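Computer Hardware Basics
Handout 6: Inside the desktop case
Instructor: Rochelle Okafor
Room: Palis lab, Thursday group

Please read this handout before you come to the lab. In the last class we spoke about the outside of the computer and the connectors on the back. Now we open the case and learn to recognize the main parts by their shape and their place.

1. Before opening

Shut down the computer, switch off the power supply and pull out the power cord. Press the power button one time after this, so that the remaining charge goes away. Remove your watch and rings. Touch a bare metal part of the case before you touch any board, and repeat it each time you come back to the table.

Lay the tower on its side, with the removable panel up. Some cases have screws and others have a latch. Do not use force on a latch. If it does not move, ask me.

2. The motherboard

It is the largest board, and every other part is connected to it directly or by a cable. The color is often green, but it can also be black or blue, so please do not learn it by color. Many large manufacturers use their own board shapes. A board from one such computer will maybe not fit in a case from the shop.

3. Expansion slots and cards

The slots are in line with the brackets at the rear of the case. A graphics card is usually the biggest card. Before you pull it, look for the small lock at the end of the slot. Hold the card by its edges.

4. Power supply

This is a closed metal box with a label. On the label you find the input voltage, the output voltages and the maximum power. In standard wiring the colors mean:

yellow: +12 V
red: +5 V
black: ground

We never open the power supply itself. The capacitors inside can hold a dangerous charge for a long time.

5. Drive cage and drive bays

Drives sit in a metal cage or in a bay with plastic clips. Take off the data cable and the power cable first, and only then slide out the drive.

Homework

Copy all the text from the label of one power supply into your notebook and explain each line with your own words. Half a page is enough. Bring it to the next lab.

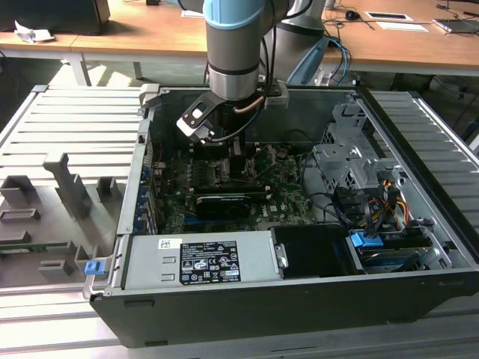 Fig. 1. Open Dell desktop lying on its side, with motherboard, graphics card, drive cage and power supply (sections 2 to 5).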